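Nestier Court, Unit 12: Move-Out and Re-Let Safety Checklist
Inspection in May, 9:40 a.m. start
Gas and water on at time of visit. Power on except where noted.

Marks used: OK, FIX (before re-let), WATCH (look again next visit), N/A.

ENTRY AND HALL

1. Front door closes and latches without force — OK
2. Deadbolt turns fully from inside without a key — OK
3. Peephole clear — FIX. Lens is painted over on the hall side.
4. Smoke alarm, hall — OK. Sounded on test button. Date stamp still inside ten years.
5. Carbon monoxide alarm — FIX. Base plate is on the wall but the alarm is missing. Replace before anyone sleeps here.
6. Floor free of trip hazards — WATCH. Threshold strip lifts a little at the left end. Two screws would hold it.

KITCHEN

7. Outlets near sink trip on test — OK for the one left of the window. FIX for the one by the fridge space, which did not trip. Breaker for that outlet is off and taped.
8. Range anti-tip bracket fitted — FIX. Range slides forward freely. The bracket was in the drawer under the oven, still in its bag.
9. Range hood fan runs on both speeds — OK
10. Hood filter clean — FIX. Heavy grease. Soak or replace.

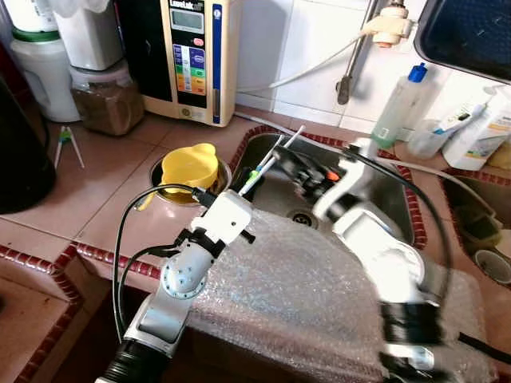 11. Shutoff valves under sink turn by hand — hot OK, cold FIX. Cold is stiff and stops halfway. Do not put a wrench on it; the pipe behind is old copper and moves in the wall.
12. Drain trap dry on the outside — OK. Wiped with a paper towel after running both taps for five minutes.
13. Cabinet floor sound — WATCH. Old swelling at the back corner, hard to the touch now.
14. Fire extinguisher present and in the green — OK. The bracket is loose on one side.

BATHROOM

15. Hot water temperature at tap — FIX. Too hot to hold a hand under. Turn the heater down and test again the same day.
16. Exhaust fan pulls a tissue to the grille — OK
17. Grab bar holds body weight — OK. This is the Silora bar put in last year. No movement.
18. Caulk at tub edge — FIX. Open gap along the long side. The old bead has to come out first, all of it. The last crew went over the top and it peeled inside a season.
19. Toilet firm on floor — OK

BEDROOM AND LIVING ROOM

20. Bedroom window opens for escape — OK. Needs some candle wax on the track.
21. Window guards release from inside — OK
22. Blind cords short or tied off — FIX. Living room blind has a long loop. Replace with a cordless one.
23. Extension cords left in place — FIX. One behind the radiator, flattened. Cut the plug off and throw it out. 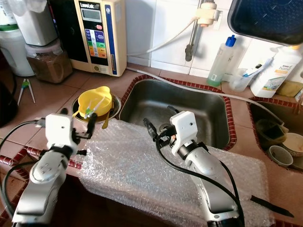
24. Baseboard heater clear on all sides — OK
25. Wall heater rating matches circuit — OK. Label reads 2000 watts, and it has its own breaker.
26. Closet light has a cover — FIX. Bare bulb close to the shelf.

UTILITY CLOSET

27. Water heater relief valve piped down toward floor — OK
28. Nothing stored against heater — FIX. Paint cans and a box of rags. Move both out of the building.
29. Panel labels readable — WATCH. Three are in pencil.

COSTS AND FOLLOW-UP

Qaisi quoted 700 dollars for the outlet, the closet light and the panel labels together. Vorach can do the cold valve for 300, but the water for the whole riser has to be off, so the neighbors need a notice the day before. Work order 3515 covers both.

Items 5, 7, 8 and 15 hold up the re-let. The rest can be done in the same week as the painting. Keys stay in the lockbox until the carbon monoxide alarm is up and tested.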